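Sistley Desk Task Cards, reviewed by Bontu Chala

Leltmont bought 40 of these laminated cards, which set out how to record hand tasks for robot training. I was ready to hate them. Most standards I've met were written by somebody who had never lifted a cup.

The Sistley set is mostly sensible. Both hands stay in view. Check the lid before you lift. Start over if you drop something, and don't sigh on the recording (card 7, my favorite).

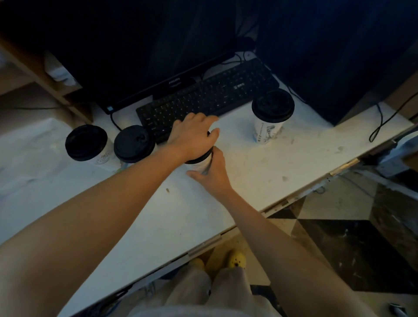

My gripe is with the card on clutter. It wants a "typical desk" and then spends 55 words failing to say what that is. Bello Idahosa reads it as three objects, I read it as my desk, and we've both passed review. The print is also tiny.

Four stars. I'd give five if they fixed the clutter card.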